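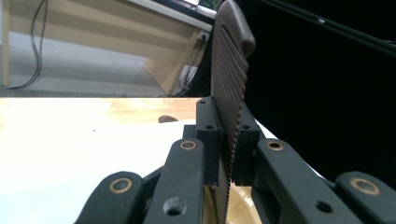
手持ちグリッパーで櫛をはさんだところ。歯は下向き、背が上です。

差出人: Upendo Ondieki
件名: Re: [handheld-ml] 細かい歯のある物の持ち方ルール、どうします?
日付: 2018年10月

みなさん、こんにちは。Ondiekiです。

返事が遅くなってすみません!先週ずっとMwakalingaの収録手順書を直していて、ちょうど櫛の章で手が止まっていたところにこのスレッドが来たので、ちょっと笑ってしまいました。同じところで悩んでる人がいるんだなあと。

まず元のメールを引用しておきますね(途中から参加した方もいるようなので)。

> 手持ちグリッパーの収録ルールについて質問です。うちは今、Rorkixの
> 手順書をほぼそのまま使っています。「対象物は最も厚い部分を把持する
> こと」と書いてあるのですが、櫛やブラシ、フォークみたいな物だと、
> 厚い部分をつかむ人と歯のほうをつかむ人が出てきてしまって、同じ
> タスクなのに中身がばらばらです。
>
> レビューで落とすべきなのか、それとも「多様性」として残すべきなのか、
> 担当者によって判断が割れています。あと、指先パッドに歯が当たるのは
> 傷の面でまずいんじゃないかという声もあります。
>
> みなさんのところではどう決めていますか? できれば文面も見せて
> もらえると助かります。

で、うちの考え方です。

結論から書くと、歯の側をはさむのは「可」にしています。落としません。冒頭に貼ったのがまさにそれで、こげ茶のプラスチックの櫛を、左右の黒い指先パッドで歯の側からはさんで立てています。背の丸くて厚いほうは上ですね。Rorkix式に読むと「最も厚い部分」じゃないのでアウトなんですが、私はこれ、いい持ち方の部類だと思ってるんです。

理由はですね、櫛って人に渡すときも棚に差すときも、どっちの端を空けておくかで次の動作が決まるじゃないですか。背を空けておきたいタスクなら歯の側をつかむしかない。それを「厚い部分」の一言で禁止しちゃうと、できるはずの作業が収録から丸ごと抜けてしまうんですよね。去年の7月版の手順書がまさにそうで、あとで受け渡し系のタスクを作ろうとしたら使えるものが全然なくて、かなり泣きました(本当に)。

なので今の文面はこうなっています。そのままコピーして使ってもらって大丈夫です。

4.3 歯・溝・穴のある対象物
把持位置はタスク指示書の指定に従う。指定がない場合は自由とする。
歯の側を把持するときは、両パッドが同時に接触するように閉じること。片側だけで押して動かした場合は撮り直し。
把持後、対象物が画面の中央付近に見えていることを確認する。
把持後は2秒静止してから次の動作に移る。
歯が曲がるほど強く閉じない。曲がった場合はその物を予備と交換し、記録票に書く。

4.4 背景と周辺
机の上に次の対象物を置いておくのは可。ただしグリッパーの軌道上には置かない。
背後のケーブル、家具、画面は片付けなくてよい。個人名や顔、読める文書が映る場合のみ移動する。

4.4は賛否あると思います。Jullicoの人たちは背景を全部黒い布にする派で、前に見せてもらった規定だと机の上も対象物ひとつだけ。気持ちはわかるんです、確認がすごく楽だから。でもうちはわりと混ざっていて、上のも右側は黒い幕みたいなもので、左は机の向こうにグレーのカーペットの床と明るい色の木の机、ケーブルも垂れてます。私はこのくらいの散らかり具合なら歓迎です。実際に使われる部屋って、だいたいこんなものですよね?

ただ、ひとつ悩ましいのが色の問題で。こげ茶の櫛に黒いパッド、その後ろも黒。櫛は見分けられるんですが、これがもし真っ黒の櫛だったら、歯の先とパッドの境目はかなり怪しくなると思います。Prultierの手順書には「対象物と指先の色が近い場合は照明を足す」という一文があって、うちも次の版で入れるつもりです。どのくらい近かったらダメなのか、数字で決めるか目視で決めるかはまだ迷い中。目視だと人によるし、数字にすると現場で誰も測らないし……。いい案があったらぜひ!

それから傷の話。うちのパッドは櫛を100回くらいつかんだ程度では、見た目でわかるような跡はついていません。とはいえパッドの材質でだいぶ違うはずなので、柔らかいのを使っているところは自分で試してから決めてください。うちは420回で一度外して裏表を見る、というルールにしています。この420という半端な数、実は一日の収録枠にたまたま合っていただけで、深い根拠はないです。突っ込まれる前に白状しておきます(笑)。

レビューの判断が割れる件については、持ち方の良し悪しと、指示どおりかどうかを別の欄にするのがおすすめです。うちは前は「OK/NG」の一欄だけで、歯の側をつかんだものを落とす人と残す人がいて、2,000本見直す羽目になりました。あれはもうやりたくない。今は「指示との一致」と「把持の安定」を分けて付けて、落とすのは安定のほうがNGのときだけ。一致のほうがNGなら、タスク名を付け替えて残します。欄をふたつにしただけで、レビュー会議がずいぶん短くなりましたよ。

あ、フォークとブラシは正直まだちゃんと書けていません。ブラシは毛の側をつかむと毛が寝てしまって、安定してるのかどうか見た目で判断しづらいんですよね。どなたか毛の側の文面を持っていたら、逆に見せてもらえるとうれしいです。

4章の全文が欲しい方は、このメールに直接返信してください。まとめて送ります。

Upendo Ondieki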